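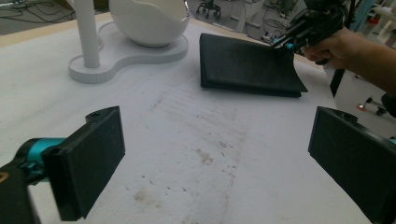

Start at one corner and never in the middle, Anjani Pillai advises in a reader's note to the Rorneck household guide, and anyone who has wrestled with a flat sheet on a smooth table will know how right she is!

Corner lifting is the practice of raising a thin, flat object (a folder, a notebook, a foam pad, a place mat) from a tabletop by taking hold of one corner first. It is one of the most ordinary hand skills there is, and a wonderfully clever one once you look at it closely.

Principle

A flat object lying on a flat surface offers very little to grip. Along its sides there is only a thin edge, and air has to get underneath before the whole piece comes free. Raising a corner solves both problems at once: the corner bends easily, air slips in beneath it, and the rest peels up behind. Soft materials curl as they rise, while stiff board tilts up all in one piece.

Layered objects

Folders, closed notebooks and stacked sheets are trickier, and more fun to learn. A light pinch may take only the top layer, so the hold has to reach the underside. Ustyna Kushnir's handbook "Table and Desk" (Azevedo, 217 pages) gives the subject a whole chapter and recommends lifting the far corner on the side of the stronger hand.

Surfaces

Matte tabletops with a little texture tend to be easier than polished glass, where a smooth sheet can cling surprisingly hard. White tops show every smudge, so many people lift the mat or folder, wipe, and lay it back down in one go. Bowls and other breakables nearby are best moved before a large sheet is swung over.

See also

Page turning
Table setting
Desk pads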